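Suveo open day, towel demo. Anyone else go?

mosq_dan
Posted 11 August 2020
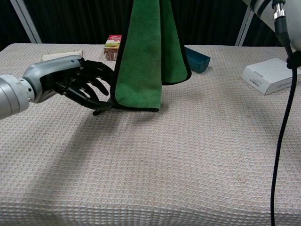

Green towel, gripped at the bottom corner.

Went to the Suveo open day at the Mosquera building. Hortensia Giraldo ran the cloth handling table and took questions. She said they have logged 3673 towel runs on this setup. Worth the drive for me.

vakby_fan
Was there for the later group. The fingers were better than I expected. It's a thin hem and the thumb goes right under it.

rt_6
Cloth demos don't tell you much. Same towel, same table, good light. Show me a pile of mixed laundry.

mosq_dan
There were boxes on the table behind it, so it wasn't totally clear. But yes, one towel at a time.

rt_6
Boxes behind it aren't in the way. My point stands.

vakby_fan
Disagree. Picking up an edge is the hard part. We spent 1000 tries on that at work and still got two layers when we wanted one.

rt_6
OK, that I believe. Did she give a failure rate?

mosq_dan
No. I asked and she said it will be in the October Status newsletter. I'll post it in this thread.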